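Stultamstead Robotics Club
Gripper Handbook, Section 4: Setting up and recording a cloth task

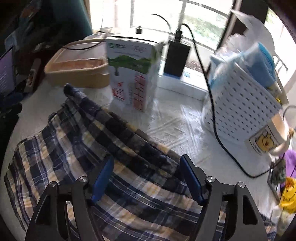
4.1 Before you start

This section covers the cloth tasks only. Rigid objects are in Section 3. Read 4.1 and 4.2 the first time you use the hand-held gripper, even if you have already done the rigid set. Members who joined in January have the older handbook, where the steps are in a different order. Use this one.

You will need:

The gripper, with its camera fitted
The club laptop and the long cable
One cloth from the cloth box
A table with ordinary household things left on it
The log book

Note: do not clear the table for a cloth task. Cups, cartons, baskets and leads can stay where they are. Leave enough clear surface to open the cloth out.

4.2 Checking the gripper

1. Hold the gripper by the handle with the fingers pointing away from you. Squeeze the trigger slowly and let it go. Both fingers should move together and open fully.

2. Look at the blue rubber pads on the inner edges of the fingers. Press each one with your thumb. If a corner lifts, stop and tell Jabari Mollel. Pads are replaced as a pair.

3. Check the four round bolts on each finger. They should be finger-tight plus a quarter turn. Use the small key in the lid of the case.

Caution: do not overtighten the bolts. The joint will bind and the fingers will close at different speeds.

4. Wipe the camera lens with the dry cloth from the case.

Caution: keep hair, sleeves and lanyards away from the joints while the fingers are closing.

4.3 Connecting and naming

1. Plug the gripper cable into the laptop and open Trakano. Wait for the green tick beside the camera name.

2. Choose New Session, then Cloth. Type your club number and the table letter.

3. Set the session length to 5 minutes. The software stops on its own at the end.

4. Press Calibrate and close the fingers fully, then open them fully. The width reading should show 0 when closed. If it shows anything else, press Calibrate again. After a second failure, unplug the cable, close Trakano and go back to step 1.

Note: the free space reading at the bottom of the window must be at least 656 MB before you record. If it is lower, move the old sessions to the club drive first.

4.4 Recording a fold

1. Drop the cloth on the table so that it lands bunched up. Do not arrange it. A checked cloth is easiest for beginners as the lines show which way the fabric is lying.

2. Bring the gripper over the cloth with the jaws open and hold still for a slow breath.

3. Press Record.

4. Lower the gripper until the tips touch the fabric. Close on a single edge or corner. If you have picked up two layers, open the jaws and try again without stopping the recording.

5. Lift, draw the cloth towards you and lay it down. Repeat until it is open, then fold it in half twice.

6. Open the jaws, raise the gripper clear and press Stop.

Keep your free hand off the table throughout. A hand that comes into view means the recording has to be marked H in the log.

Caution: look where mains leads and adapters are before you pull the cloth. Work away from them. If the cloth catches on a lead, press Stop and free it by hand.

4.5 After recording

1. Play the recording back once at double speed. Some blur when you move quickly is acceptable. Blur all the way through means the camera mount is loose.

2. Mark it Keep or Discard. Write the same thing in the log book with your initials.

3. Shake the cloth out and put it back in the box.

The club total stood at 1,641 kept recordings on Sep 28, 2023, of which 490 were cloth. Danica Nedeljković updates the figures and has the key to the equipment cupboard.

Section 5 covers pouring and stacking.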